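Pads, pins and one very annoying squeak

So the hand gripper is back together, and I only had one screw left over this time (found its home eventually, more on that below).

If you've read this blog for a while you'll know I do the upkeep on a little hand-held two-finger gripper, the kind you carry about and pick things up with so that a robot arm can learn from it later. We call it Woka. I didn't name it, Kaede did, and by now it's stuck. It gets used at people's kitchen tables and in spare rooms more than it ever sees a workshop, so it collects crumbs, lint and cat hair at a rate you wouldn't believe!

The squeak started in March. It was faint at first, only on closing, and I did what everybody does and ignored it. Then Lavanya rang to say she could hear it from the next room, and would I please come and get the thing. Fair enough.

I went for the pads first. They're soft rubber and they glaze over with handling, so I wipe them down with a damp cloth and a drop of dish soap, then leave them overnight before they go anywhere near a job. No solvent, ever. I tried that once on an old pair and they went tacky and grabbed every bit of fluff in the house. 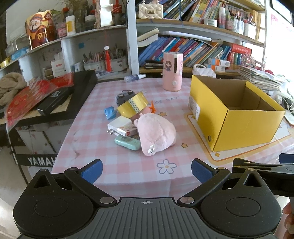
The linkages took most of the afternoon. You want both arms arriving in the middle together, and mine had been off by nearly 2 mm, which doesn't sound like much until you try to pick up something flat and watch it spin away from you. I backed off the left hub, squared it up against a steel rule, nipped it up again and ran it open and closed 300 times while listening to the cricket. Still squeaking, by the way.

It was the bracket. Of course it was the bracket! The clamp on the side had worked loose and was rubbing on the body every time I squeezed, and the leftover screw I mentioned had come out of there. A dab of the blue threadlocker, a quarter turn, and blessed silence.

Necati reckons I should change the pads every 400 hours whether they look tired or not. I go by feel — if a plug or a small box slips on me twice in a row, they're done. We've agreed to disagree, though he did post me a spare set, so I suspect he thinks he's won.

Next job is the case, which has a busted latch and has been held shut with a luggage strap since Brenda borrowed it. If anyone knows where to get a decent replacement latch in ones and twos instead of a bag of 11, leave me a comment.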